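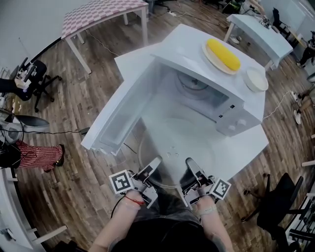

Tegan Rakena
Program Coordinator, Shared Kitchens

Progress report to the Cosgrove fund: Otinstead shared kitchen, reheating station

Period covered: to the end of December

1. Status

The reheating station is set up and in daily use. Of the three items carried over from the previous report, two are closed (placement of the microwave, user instructions) and one remains open (replacement of the spare turntable). Spending is within the approved amount.

2. Placement

The microwave stands on its own white table, clear of the food preparation area. The earlier position on the bench was abandoned after the door trial. The door is hinged on the left and, at full swing, extends past the border of the table. On the bench this put the open door across the drawer line and across the path of anyone coming from the sink. On the separate table it opens over clear floor.

Two consequences follow. First, the floor to the left of the table has to be kept clear, and the second table, the one with the pink-and-white checkered top, should not be moved any closer. Second, dishes should be set down in front of or to the right of the oven before the door is opened.

A table of greater width was priced at $397. It would bring the open door fully within the tabletop. I have not ordered it, and I do not recommend it at this stage — the present arrangement works if the floor stays clear.

3. Use of the top surface

The top of the oven has become a set-down area for crockery. A plate and a small bowl are commonly left there between loads. The centre's previous instructions did not address this. The revised instructions permit light, empty crockery for the length of one reheating cycle and require the top to be cleared at the end of each session. Food is not to be stored there. Users are also asked to check the ventilation clearances in the oven's manual before placing anything against the housing.

4. User instructions

The instruction card was rewritten after the first month. The old card ran to 26 lines and was not being read. The new card has 9 lines and covers the following, in order of use:

Open the door fully before lifting the dish.
Check that the turntable is seated and turns freely by hand.
Centre the dish on the turntable. Nothing should overhang the rim.
Cover loosely.
Set the power, then the time.
Stand clear of the door on opening.
Remove the dish with both hands.
Wipe the turntable and the floor of the cavity.
Close the door.

Comments from the Sena group, who use the kitchen for their lunch program, were that the fifth line should name the dial positions. This will be done at the next printing.

5. Cleaning and inspection

A weekly inspection sheet is in place. It covers the door seal, the hinge, the door window, the turntable and the supply cord. No hinge faults have been recorded. Residue under the turntable was the most frequent entry, and the wipe-down line on the card was added in response. The Mirex cleaning contract covers the floor and tabletops only. Cleaning of the oven interior stays with the users of each session.

Any cable crossing the wooden floor between the two tables is to be treated as a trip hazard. Cable covers in a matching grey have been requested and the cost will be met from the minor works line.

6. Expenditure

Spending to date on the station is $1,229, covering the table, electrical testing, printing and consumables. The wider table described in section 2 is excluded. No variation to the grant is sought.

7. Outstanding items

Spare turntable: the one supplied was the wrong diameter and has been returned. The supplier has given no delivery date for the replacement.

Instruction card: reprint with dial positions.

Cable covers: to be fitted on arrival.

Session log: the kitchen log records bookings but does not separate reheating from cooking. A column will be added so that the next report can state use of the station on its own.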